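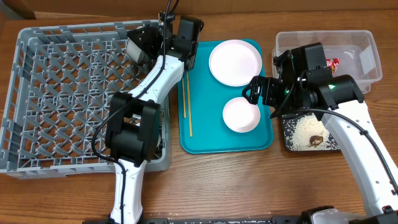 I want to complain about "dishwasher safe" for a minute. I've been reading the bottoms of bowls for a month and I have questions.

The words are stamped on nearly everything now. Bowls, lids, cutting boards, a garlic press I bought in June. They tell you almost nothing. Safe for how many washes? At what heat? Top rack only, or anywhere you can jam it in?

What set me off was a mug from Renness, the housewares shop near me. Dishwasher safe, it said, right on the base. The print on the side was half gone before the summer was over. The mug itself is fine. So I guess it was "safe" in the sense that it's still a mug.

I took it back. The clerk was nice and told me the claim covers the mug and not the decoration. Where does it say that? It doesn't say that. I asked her to show me and she turned the mug over and read me the two words I had already read.

So I wrote to the company that makes it, Isanside. I asked one question: how many cycles do you test before you put the stamp on?

Their answer, in full: "All our tableware is designed with modern dishwashing in mind." Designed with it in mind! I cook with my grandmother in mind. It doesn't make me a good cook.

Jurkix, who make the storage boxes with the snap lids, did give me a number. 1,000 cycles. Great, I thought, somebody tests things. Then I asked what counted as passing. They said "no loss of function." Clouding is not loss of function. Warping is not loss of function if the lid still goes on "with reasonable effort." I would like to meet the person who decides what effort is reasonable.

And 1,000 cycles on what setting? They wouldn't say. A quick rinse and the heavy pots cycle are very different things to do to a piece of plastic. I've asked twice.

Before anyone jumps in: yes, there are published test methods for this stuff. My gripe is that the stamp on the bottom of my bowl doesn't name one, so I can't tell if it was tested that way, some other way, or by a guy in the office with a dishwasher at home.

Same problem with "hand wash recommended." Recommended by whom, and what happens if I don't? I have a pan that has been "hand wash recommended" and machine washed for years. No change. I have a "dishwasher safe" spatula that has gone sticky. I'd have been better off swapping the labels.

My cousin Hanyu Tang thinks I'm being a crank. Hanyu's view is that the stamp means "you can put it in once without a disaster" and that everybody understands this. Do they? I didn't. I thought it meant I could keep doing it.

Hanyu also washes everything by hand, so I'm not sure that's a vote that should count.

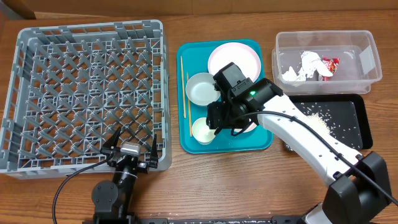
Pink plate, white bowls, teal tray, gray rack.

Somebody will tell me hand washing uses more water. Maybe. It depends on whether you leave the faucet running, how full the machine is, how old it is, and who paid for the study. I've seen the comparison made a lot of times and the person at the sink always seems to be washing like they've never paid a water bill.

I'm not against dishwashers. I own one. I run it most nights and I'd be sad if it broke. I just don't think a two-word stamp should be allowed to do this much work.

Then there's Ghumman, which sells a bowl set with a "593-point quality check." I read that and laughed out loud in the aisle. It's a bowl. Name me 593 things about a bowl. I got as far as round, holds soup, doesn't leak, and sits flat, so that's 4.

I did ask them for the list. They said it's proprietary. Of course it is.

What would make me happy is pretty small. Print the number of washes and the temperature. Put "print may fade" if the print may fade. There's room. They found room on the base for a logo, a website and a little leaf.

(Don't get me started on the leaf. I asked about the leaf too. It's "part of the brand story.")

A few people asked what I do now. I ignore the stamp. Anything with a picture on it gets washed by hand, thin plastic goes up top, and anything I'd be upset to lose never goes in at all. I worked that out by ruining things, same as my mother did, and she didn't have a stamp to go by.

If Isanside ever sends me a real number I'll post it. I wrote again this morning. So far I have an automatic reply thanking me for being part of the family.

Filed under: Home & Kitchen / Consumer Gripes
Last updated: June
Contact | © All posts belong to their author | Back to top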